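Play testers wanted for Pornomstead, a tabletop game for families

We've spent the last two winters making a cooperative game called Pornomstead, and now we need people to play it! Two to five players run a small hill town through one hard year, trading grain, mending bridges and arguing (nicely) over who gets the well. A full game takes 37 minutes when everyone knows the rules. With new players it can run a good deal longer, and that's part of what we want to learn.

We're looking for 30 households for the next round. You don't need to be board game people. Grandparents, roommates and tired parents are all very welcome – the last round had nearly 39 pages of notes from one family alone, and we loved every page.

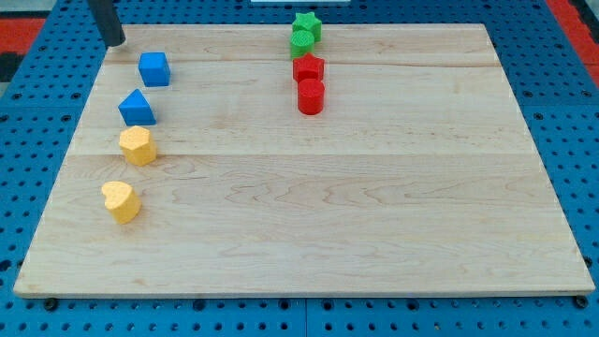
Small colored blocks on a maple-colored board.

What you'd be doing:
Play at least four games over six weeks, at home, with whoever you like.
Fill in a short form after each one.
Join one call with Rezaul Weerakoon, who wrote the rules and really does want to hear where they lost you.

Players should be eight or older. Please read the rules on your own first and don't look for help online, even if you get stuck. Stuck is useful to us!

You keep the test copy, and your names go in the rule book if you'd like them there. We can also pay return postage on the forms if you prefer paper.

To apply, write to the Sarkonora Games desk with a few lines about who would be playing and what you last played together. Cards count – so does charades.

Posted 2023-08-05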